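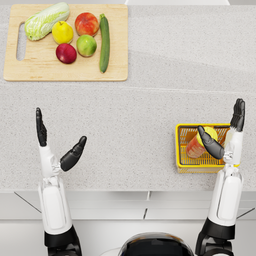
How I Sort Trail Camera Pictures for a Wildlife Count

Last October I came home from the Nijs reserve with a memory card, opened it on my laptop and found 2,442 pictures on it. I was thrilled for maybe a minute. Then I started clicking, and the first few hundred were grass. Waving grass, grass at dawn, grass with a bit of rain on it!

I've done a good many cards since then and I have a routine now, so I'm writing it down for anyone who has signed up for the Wodimau deer and badger count (or any local count, they mostly work the same way). You need a computer, a spreadsheet and a couple of free evenings.

Step 1: Copy the card before you look at it

Copy everything to a folder on your computer and a second copy to an external drive. Name the folder after the camera spot and the month, so mine was "Nijs pond October". Don't delete anything from the card until both copies open properly. I once wiped a card too early and lost a whole run of otters, and I'm still sore about it.

Step 2: Check the clock

Open the first picture, the one you took of yourself walking away from the camera. The time stamped on it should match the time in your field notebook. If the camera is an hour off, write the difference at the top of your spreadsheet and leave the files alone. You can correct the whole column later with one formula.

Step 3: Pull out the blanks

Set your viewer to large thumbnails and go through fast. Move anything with no animal in it to a subfolder called "blank". Move it, don't delete it, please. I do this in the morning with coffee because my eyes are useless after dinner. If you aren't sure, leave the picture where it is. After the blanks were gone from my October card I had 458 pictures left, and that felt like a job a person could finish.

Step 4: Group the visits

A deer that stands and chews in front of your camera can give you 12 pictures in a row, and it's still one visit. For our count we use a gap of half an hour: same species, same spot, less than thirty minutes since the last picture, and it goes down as the same visit. Your project may use a different gap, so check the instructions before you start (I didn't, and had to redo the lot).

Step 5: Fill in the sheet

One row per visit. My columns are:

Camera spot
Start time
End time
Species
Most animals seen in one picture
Notes

That fifth column trips people up. If a doe walks through, and then another doe walks through ten minutes later, you put one, unless you can see both together or tell them apart for certain. Yes, it means you undercount a little. Everybody undercounts the same way, so the years can still be compared.

Step 6: Deal with the mystery animals

You'll have blurry ones. Ears, a back end, two shining eyes in the dark. Turn the brightness up, look at the pictures just before and after, and compare the height to something fixed like a fence post. If that doesn't settle it, write "unknown mammal" and keep going. Els Segers, who checks the sheets from the Suvell side of the river, told me she would much sooner get an honest unknown than a hopeful pine marten. I had sent her a hopeful pine marten. It was a cat.

Step 7: Send it in

Save the sheet as a CSV, zip it together with your unknowns and upload it to Skundo. Leave out any pictures with people in them, and blur the location if you have a badger sett or a nest nearby. The upload page times out after a while, so for a big folder I split it into 6 smaller zips and send them one after another.

Then format the card in the camera itself, put fresh batteries in, and trim the grass in front of the lens before you leave. Trim more than you think you need to.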